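Stundusska replacement cushion inserts and covers

Item no. 3111 – In stock, ships from Orkeck warehouse
Last updated 10/19/18

Restocked! Sorry for the wait on the square ones, the August delivery came in short and we sold through it in a weekend. All sizes back on the shelf now except the long bolster, see note further down.

What you get

One insert, one cover, or the set. Pick from the menu. Inserts come vacuum packed and look like a pancake when you open them, give them a full day to fill out before you decide anything. Shake hard, punch the corners, leave it somewhere with air. Don't put it in the dryer on hot. Low is fine, 19 minutes, with a clean tennis ball if you have one.

Covers are sold washed once at the mill, so most of the shrinking is already done. Not all of it. Cold wash, line dry, iron on the back if you must.

Sizes

Small square – fits most kitchen and desk chairs
Medium square – the one most people want
Large square – armchairs, window seats, headboards
Lumbar – short and wide, for the small of the back
Bolster – OUT, more expected, no firm date so please dont ask us to hold one

Measure the cover, not the old insert. Old inserts go flat and shrink in on themselves and you will order too small. Lay the cover flat, seam to seam, then go up one size if you like a plump cushion. Same size if you like it to slouch. Going up two sizes will wreck the zipper, and we can't take those back.

Fill

Two kinds.

Feather and down mix. Heavy, soft, holds a dent, needs plumping every day or so. The inner casing is tight weave but you'll still get the odd quill poking through, pull it from the back side and rub the hole closed with your thumbnail. Not for anyone with feather allergies obviously.

Hollow fiber. Lighter, springs back, machine washable, cheaper. Goes lumpy after a few years of real use. We think its the better buy for a kids room or anywhere a dog sleeps.
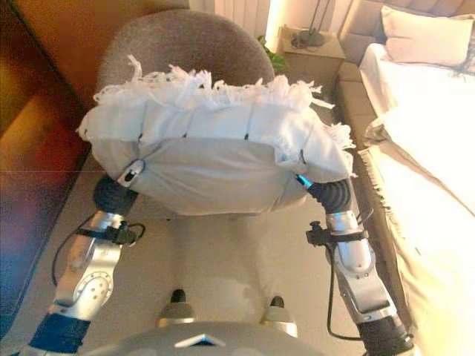

Foam we don't sell anymore. Too many came back with the corners crushed in shipping. If you need a seat pad with a hard edge, try Hájek, they cut to size and we have sent plenty of customers over there.

Trims

Plain edge, piped edge, or fringe. Trim is sewn into the seam at the time the cover is made, so we can't add it later or take it off for you. Piping can be ordered in the same cloth or in a contrast, your choice, add a note at checkout. Fringe sheds a little at first. Comb it out with your fingers before washing and put the whole cover in a mesh bag, otherwise it knots and you'll spend an evening with a fork.

Colors: off-white, oat, slate, rust, bottle green. The off-white runs a bit yellower than on your screen. Free swatches, limit 2 per household.

Cloth

All covers are in the Prurkasero weave, a cotton and linen blend. Medium weight. Wrinkles, it's linen, that part won't go away. Comes up softer every wash. Rust and green should be washed alone the first couple of times.

Tested by the mill to 2,317 rubs on the plain edge before the first thread went, which is low for a sofa seat. Back cushions, beds, reading chairs, fine. If people are going to sit directly on it every day then buy something tougher, we'd rather lose the sale.

Shipping and returns

Orders in before noon go out same day, Monday to Friday. Inserts and covers may ship in seperate boxes, so if only one turns up wait a day before calling. Returns inside the month, unwashed, tags on. Opened inserts can come back if they're clean. We cannot get them flat again either so use any big box.

Swatches don't need to be returned.

Made to measure

Yes, for covers only. Send width, height, trim, color and whether you want the zipper along the bottom or the side. Bottom unless you say so. Allow extra time – one sewing room, one person on trims. Made to measure is not returnable unless we got the numbers wrong. Has happened, we remade it.

Related items: mattress topper straps, zipper pulls (pack), mesh laundry bags, Orkeck bench pad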